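Masser la paume de ses mains au bureau : ma petite routine de cinq minutes

Publié le 2 novembre 2020 dans Bien-être au travail

J'ai commencé à me masser les mains en janvier, un mois où je tapais du matin au soir et où j'avais fini par ne plus ouvrir un bocal sans grimacer. Depuis, c'est resté, un peu comme le thé de dix heures, et plusieurs lectrices m'ont demandé d'écrire tout ça noir sur blanc. Alors voilà, prenez votre temps, installez-vous bien, on y va tranquillement !

Ce qu'il vous faut

Une noisette de baume (j'utilise le Zundwood sans parfum, mais une simple huile d'amande douce fait très bien l'affaire), une serviette fine à poser sur les genoux, et une chaise où vos deux pieds touchent le sol. Retirez vos bagues et votre montre. Si vous portez des manches longues, remontez-les jusqu'au-dessus du poignet — j'ai taché plus d'un pull avant de prendre ce réflexe.

Réchauffer

Frottez le baume entre vos mains jusqu'à ce qu'il devienne bien souple, puis étalez-le sur toute la paume et entre les doigts. Je commence toujours par la main gauche, qui est la plus paresseuse des deux chez moi, mais faites comme vous le sentez.

Le creux de la main

Posez le pouce droit au milieu de la paume gauche et dessinez de petits cercles, sans appuyer d'abord, puis un peu plus franchement. Élargissez peu à peu vers le talon de la main, ensuite vers la base des doigts. Si vous tombez sur un point sensible, gardez une pression légère pendant 15 secondes en soufflant doucement, et passez à la suite.

La base du pouce

Voilà mon passage préféré ! Ce gros coussinet travaille toute la journée et on l'oublie complètement. Pincez-le entre le pouce et l'index de l'autre main, roulez-le comme une boule de pâte à pain, puis lissez du poignet vers l'extérieur.

Lisser les plis

Pour terminer, ouvrez la main sans forcer et suivez les plis de la paume avec la pulpe du pouce, toujours lentement. Ils se voient parfois à peine, surtout en pleine lumière, alors laissez-vous guider par le toucher. Changez de main et recommencez depuis le début. 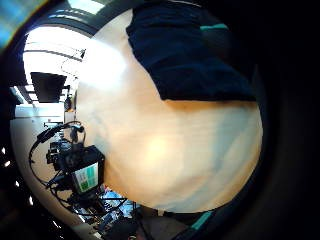 Combien de fois par jour faut-il se masser les mains ?

Deux fois suffisent largement, une le matin avant de s'y mettre et une en fin de journée. En cas de douleur qui dure, de fourmillements ou de gonflement, arrêtez le massage et parlez-en à votre médecin.

Pour l'excès de baume, tamponnez avec la serviette au lieu de frotter, et attendez un peu avant de reprendre le clavier. Le soir, je remets une couche plus épaisse sur les jointures — avec des gants en coton par-dessus quand il gèle — et je file au lit avec mon roman.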